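Robots take on the dirty dishes, one scrub at a time

Drelora's kitchen project has its first big batch of washing-up examples in the can

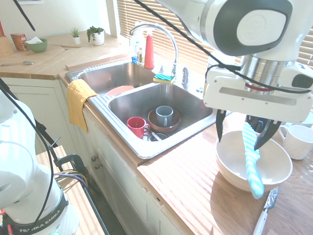 Photo: Drelora / Nabila Nair

11/4/22 - If you've ever wished someone else would deal with the sink, you'll have a soft spot for what's going on at Drelora. The small robotics lab has spent the past few weeks guiding its arms through one of the least loved jobs in any home, and it has just passed a milestone: 92 hours of recorded washing-up, all of it done in an ordinary-looking kitchen with ordinary-looking crockery.

The project is called Flonder, and its aim is easy to explain even if the work behind it is slow. The team wants a learning system that can pick up everyday kitchen skills by studying lots and lots of examples, the way a kid learns by hanging around the kitchen and having a go. Nobody writes out a rule for every mug and bowl. A person steers the arm through the job, the computer records the movements along with the camera views, and then the whole thing gets done again with the dishes somewhere else.

And again, and again. Each task is repeated with small changes, so a bowl might be on the counter for one attempt and down in the sink for the next. Mugs get swapped for plates, and the blinds go up or down to change the light.

"People think we must be tidying up before we record, but we spend half our time making a mess," said Nabila Nair, who runs the recording sessions. "Someone will set out the dishes really neatly and I'll go over and tip a mug on its side. Real sinks don't look like a shop display!"

The dish brush has become the star of the show. Holding a brush sounds simple, but a brush can twist in the fingers when it meets the side of a bowl, and a grip that suits scrubbing the bottom can be awkward for getting at the rim. The operators have to feel their way through all of that, and their little corrections are gold for the learning system. Attempts that go wrong are kept as well, with a note on what happened, so the software gets to see what a slip looks like and how a person recovers from it.

Seven operators have taken turns so far. Each one gets a couple of practice days before their recordings count, and by all reports the styles are wildly different. Some scrub in tight little circles, some go back and forth, and one goes around the rim first every single time. Ida Hamann, who leads the learning side of Flonder, is delighted by the variety.

"I used to worry that we should be teaching everyone to do it the same way," Hamann said. "Then we looked at the early results and the mix was helping. There are plenty of good ways to clean a bowl, and I'd love the system to know more than one of them."

The full list now runs to 17 tasks. Scrubbing bowls is the biggest, followed by moving mugs out of the sink, wiping the counter and putting cutlery down where it belongs. Drying with a dish towel is on the list too, though Nair said cloth is a whole other challenge and those recordings are still at an early stage - the arm can hold a towel well enough, but folding it over a plate takes a lot of patience from whoever is steering.

Sorting all this material is a job in itself. Every attempt is watched back, trimmed at the start and finish, and labelled in plain words such as "brush the inside of the bowl" or "put the red mug on the counter". The labelling is done with Clorico, a tool the group built after getting fed up with spreadsheets. It lets two people tag the same clip separately and flags any spot where they disagree. Hamann said the disagreements are often the fun part, with one long-running debate over when a dish stops being a plate and becomes a bowl.

So how well does the system wash up on its own? It's early days. In the first trials it could pick up a brush and bring it to a bowl more often than not, and it coped nicely when the bowl was shifted a little to one side. It still gets muddled when dishes are stacked or when one is mostly hidden behind another, and a crowded sink can stop it cold. The next round of recordings will focus on exactly those cases, with more piles and more clutter.

A second kitchen is also in the works. Kauppinen, a cabinet maker that has been following the project, is building a different layout with a deeper counter and a single sink, and the team hopes to start recording there in December. The colours and heights will be different too, which should give a good sense of how much the system has learned about washing up and how much it has simply learned about one particular kitchen.

Drelora plans to share a portion of the recordings with other research groups once the labels have been checked. In the meantime the operators are back at the controls, and Nair is looking for more crockery. Chipped and mismatched pieces are especially welcome and can be dropped at the front desk.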